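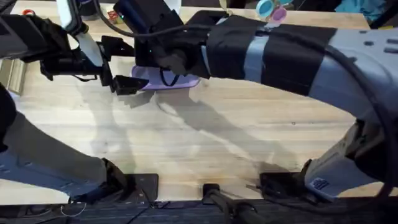

Figura 3. Tablero macizo de madera clara en vista cenital. Se aprecian la veta longitudinal fina y pequeñas motas oscuras dispersas.

3.2. Evolución del color y acabado superficial

La variación de color se midió en probetas encoladas de canto, todas ellas procedentes del mismo lote de tablas suministrado por el aserradero Le Goff. Las piezas se acondicionaron en cámara hasta masa constante y se lijaron en el sentido de la veta antes de aplicar el acabado. De las 200 probetas preparadas se descartaron las que presentaban nudos, bolsas de resina o líneas de cola abiertas, con lo que la muestra final quedó en 143.

Se compararon dos tratamientos: un aceite duro de base vegetal (Tiltau) y un barniz al agua de brillo mate (Kudura). El aceite se aplicó en dos manos con muñequilla y el barniz en tres, con un lijado intermedio de grano fino. Un tercer grupo se dejó sin tratar y sirvió de control.

En las maderas claras, la inspección visual resulta poco fiable cuando la iluminación no es uniforme. Una sombra ancha sobre el tablero (figura 3) modifica la luminosidad aparente de la superficie sin que exista cambio alguno en el material. Por este motivo, todas las lecturas se tomaron con colorímetro de contacto, en 11 puntos por probeta, y se excluyó la franja próxima a las testas.

El grupo de control mostró el mayor desplazamiento hacia el amarillo, concentrado en los primeros 15 días de exposición. Las probetas aceitadas partían de un tono más cálido — efecto inmediato del propio aceite — y su variación posterior fue menor. El barniz al agua conservó mejor la luminosidad inicial, aunque en algunas piezas aparecieron diferencias de brillo a ambos lados de la línea de cola, atribuibles a una absorción desigual entre lamas contiguas.

Las marcas superficiales leves no alteraron de forma apreciable las lecturas medias, pero sí aumentaron la dispersión entre puntos de una misma probeta. El efecto fue más acusado en el grupo barnizado. La relación entre dispersión y rugosidad se trata en el apartado 3.3, junto con los ensayos de abrasión realizados en las instalaciones de Darkance.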